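Guante de captura Weltetti: qué incluye y cómo planificar la compra

El guante Weltetti registra el movimiento de los dedos y la posición de la mano para enseñar tareas de manipulación a un robot. ¡Nos encanta lo poco que pide! Una mesa normal, unos cuantos objetos y ganas de repetir.

El kit básico lleva guante, cable y cubo con marcador, y pesa 245 gramos. La cámara va aparte, así que conviene reservarle una partida propia desde el principio.

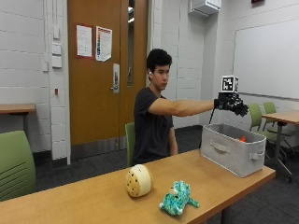 También hay que presupuestar las horas de operador. Nadhirah Menon, de Tundia, calcula 21 horas para una tarea de recoger y guardar, con más de 200 repeticiones útiles (¡y se le pasan volando!).

Plazo de entrega: seis semanas. Los pedidos para noviembre siguen abiertos.

Recambios: cubo con marcador, cable, funda interior lavable.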